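October 26, 2022
By Carolina Calado

Plidico opened its disassembly cell at Illden to visitors in February, and 40 people attended the first demonstration. Joaquim Magalhães, who runs the cell, took questions at the rail.

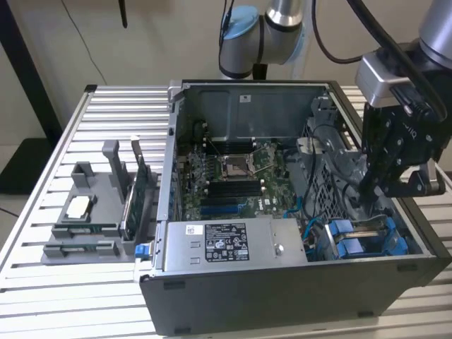
Magalhães puts most of his effort into part placement. "Gripping is the smaller problem," he said. "You need a known position afterwards." The processor and the memory modules each have their own place in the fixture beside the tower, with the modules held lengthwise.

Cables are harder. "A rigid part has one shape. A cable has a new one every time." 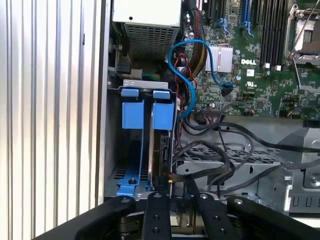

He expects to keep a person at the cell for connectors until the next review. The task list now stands at 27 steps, of which 15 are released for visitors to watch.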